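About Burura

Hi! I'm Maricruz Meléndez, and I started Burura. We teach robots to do things with their hands (well, grippers) by showing them. A person takes hold of the arm and guides it, or drives it from a second arm across the room, and the robot's joints and cameras get recorded the whole way through. Do that enough times and you have something a learning system can chew on. That's the job, and I still think it's one of the nicest jobs going.

I came to it sideways. I taught middle school band before I did anything with robots, and if you've ever stood behind an eleven-year-old and moved their elbow until the bow or the stick came down right, you already know most of what we do here! You can talk about wrist angle all afternoon. Then you move the wrist once and they go "oh." I took night classes in controls, got hired at a place that wrote motion programs for packing lines, and spent years typing in points one at a time. One day a coworker switched the arm into free-drive so I could push it around by hand, and I pretty much never wanted to go back to typing.

So Burura began with one arm, one laptop and a bench I'd gotten cheap. We're 11 people now, and we've spread into most of the building.

How we work

A customer comes to us with a task. Sometimes it's very dull (put the cap on, put the tray in the rack) and sometimes it's odd, and I love the odd ones. We set up a bench that's close to theirs, try the task with our own hands for a while, and then try it with the robot. That second part is where we find out which bits people do without thinking. You'd be amazed how much a person gets done with the side of a thumb.

Then our operators start recording. A normal first batch is 200 demonstrations. Every one gets watched back by somebody who didn't record it, and the bad ones get tagged and kept, since a fumble with a good recovery can be worth more to us than a perfect run. Bigger jobs go up to about 2,000 before we're happy.

We use two ways of teaching. Hand guiding is great for slow stuff and for anything where you want to feel the contact yourself. Remote control is better when your own arms would be in the camera's way, or when the timing matters. Our remote setup is called Stakell. It's a small leader arm you hold, and the big one follows. I named it in about four seconds and we've been stuck with it ever since.
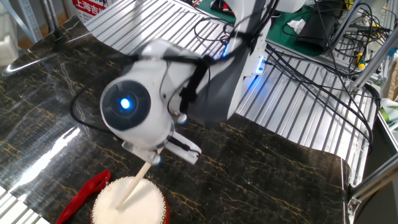

Percussion is still my favorite way to teach new operators, and yes, I know, band teacher. But it's such a good task! You have to hold the stick firmly enough that it stays put, come down at an angle that makes sense, and get off the head again before the sound dies. Every mistake is one you can hear. If your timing is late, the whole room knows. If you're squeezing the leader handle too hard, it shows up as a dull thud. New people spend their first 40 recordings on it, and by the end they've stopped staring at their own hand and started watching the tip of the stick, just like my students did.

It's also a good one for showing visitors the difference between playing back a path and learning a task. Replay is easy. Slide the drum over a little and a replayed path will happily hit the old spot. Getting the arm to go find the drum takes a lot more showing, with the drum in lots of different places, and that's the part people pay us for.

Who we work with

Mostly small manufacturers and a few research labs. Praltton was our first real customer and they're still with us, on their third task now. Rampersad came along later with a sorting job that I honestly wasn't sure we could do by demonstration, and it took us until June to get a batch we liked. They were very patient. We also run a short operator course for companies that would like to record their own data in-house. We bring the leader arm and you bring the task and a couple of people who already do it well. Please send us the folks from the line! They're nearly always better at this than the engineers, me included.

Coming to see us

We like visitors and we're not fancy. Wear closed shoes, tie back long hair, and expect to be handed a leader arm within ten minutes of walking in. If you have a part or a tool you'd like to try, put it in your bag and bring it along. Kids from local schools are welcome too with a teacher, and they get to play the drum.

If you'd like to work here, we don't ask for a robotics degree. Our operators include a former baker, a dental technician and two people who used to repair sewing machines. Write and tell me about something you can do with your hands and how you'd teach it to someone else. I read all of those myself, usually with lunch.

Maricruz
Page last updated 2023-12-22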